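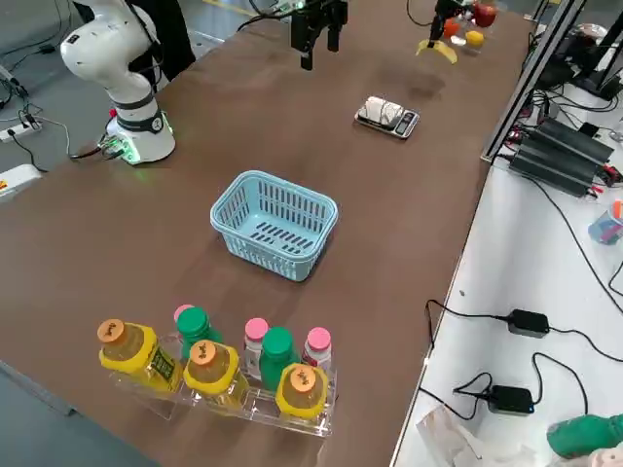
Turkumley pantry swaps bags for baskets

The food pantry on Rosura Street is dropping paper bags. From October, shoppers get a plastic basket at the door, fill it off the table and unpack it into whatever they brought from home. Light blue, slotted sides, holes in the bottom so dirt from the potatoes falls thru.

Fruit first. Apples, oranges, lemons, bananas, all going by weight now, on a kitchen scale at the end of the table. Limit is 2 pounds a household while supplies are short. Bottles stay in the clear rack at the front, eight to a rack, take one and leave the rest standing please.

Pantry went through almost 300 bags a month over the summer and the price went up agian. The baskets, 20 of them, were paid for by Ghiță Bakery, which also sends over day-old rolls.

Baskets do not leave the building. Last batch did.

Doors open 8 a.m., side entrance, the front steps are still being fixed. Bring your own bag or box. Donations of fruit welcome before opening, no cut fruit, nothing in glass. Jornosum bus stops across the street, parking in back is full most mornings.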